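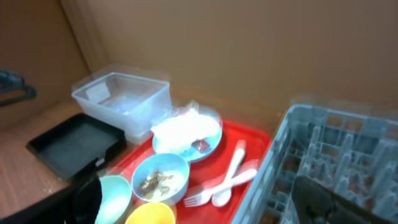 Practical 2 is the table-clearing task, and it carries 40 marks. Each team writes the pick order for one arm and runs it from start to finish without touching the bench. The items to clear are the bowls, the plate, the cutlery and any rubbish. Look at the fork lying across the spoon on the red tray: your program must deal with the fork first, or both will move together. The crumpled napkin on the blue plate has to come off before the plate is lifted.

**Rules for the run**

- 30 minutes per team, including set-up
- 2 attempts, the better one counts
- crockery goes in the grey rack, rubbish in the bin at the end of the bench
- a dropped item stays where it lands - carry on with the next one

**Before you come**

Read the Visser notes on grip force. Soft items need a lower closing limit than bowls, and the default in the Akamier software is set for bowls. Save your file under your team name on the Brudmont drive. Written reports are due by noon on the last day of term.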